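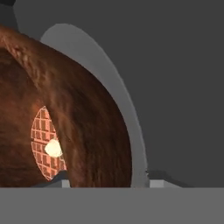 Robots behaving badly: my day at the Plidlow open house
By Érica Rangel | April | 7 comments

I got to Plidlow right after nine, coffee in hand, and walked straight into the best part of the day. The simulation room! Lăcrămioara Buzatu runs it, and she had picked a failure for us instead of the usual highlight reel, which I loved.

Quick background. Last winter one of their arms, a model they call the Dudás, swung 155 millimeters past its stopping point during a night run and bent a guard rail. Everyone was fine, the cell was locked and empty, but the gate switch that should have cut the power didn't. It had been bypassed with a jumper wire for a repair and then forgotten (I winced, we've all been there). Costel Pascu found the wire the next morning.

So now every program gets run on the computer before it goes anywhere near the floor. Costel told me they put the bad one through 200 times, changing the load and the speed a little each time, and it overshot in 3 of them. I'd have guessed more! He said that's the trouble with it – you can watch a thing go right all afternoon and sign it off.

I asked why the on-screen world looks so plain, lots of gray and not much else, and Lăcrămioara said they only model what the arm could hit or has to handle. Fair enough. I also got to press the stop button on the real cell, twice, because I asked nicely. It's stiffer than you'd think.

After lunch (decent soup, sad rolls) Clyde Achterberg from Netcombe walked us through the new lockout rule. Any jumper wire gets a red tag and a name on it, and the cell won't restart until that person signs it off. Somebody in the back asked what happens if that person goes on vacation. There was a pause – then a fairly long talk about vacation.

I missed the Clatov conveyor demo completely, so if you saw it, tell me in the comments. Parking is free behind the loading dock but get there early.

7 comments | 3 shares

© Érica Rangel | Contact | Back to top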